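Section 4. Clearing and Resetting the Dining Table

This section applies to all residents of Gollau House who use the shared kitchens. It should be read together with Section 3 (Food Storage) and Section 5 (Small Appliances). Questions may be directed to the Residence Office, attention Adwoa Wumbei.

4.1 Before you begin

The table must be cleared by 10 p.m. each evening. The resident named on the kitchen rota is responsible for the work, but every resident is expected to remove personal items beforehand. Allow 14 minutes.

Note: Unlabeled food may be moved to the holding shelf, where it is kept until the next morning.

4.2 Sorting packaging and food

1. Gather cans, bottles, wrappers and cartons at the front of the table. Do not sort over the sink.

2. Check each container before discarding it. A can or bottle lying on its side may still hold liquid. Lift it upright over a tray.

3. Open cartons and paper bags and look inside. Return anything unused to its owner's cupboard.

4. Leave cookware, fruit jars and bowls of produce toward the back of the table until the packaging has been removed.
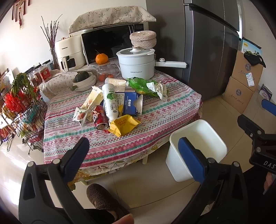 5. Place used tissues and snack wrappers in the general waste bin. Rinse cans and plastic bottles and place them in the recycling bin.

6. Fold clean plastic bags and put them in the drawer marked for reuse.

Caution: Do not lift a cooking pot while another container is resting on its lid. Remove the upper item first, using both hands, and set it down on the table. The same applies to fruit placed on top of a glass jar.

4.3 Caring for the tablecloth

1. Wipe the cloth with a damp sponge. Where a second cloth is laid underneath, lift the edge and check that it is dry.

2. Straighten both layers – the lower one may show below the upper, but neither should reach the floor.

3. Report tears or burns to Akua Baidoo at the Residence Office.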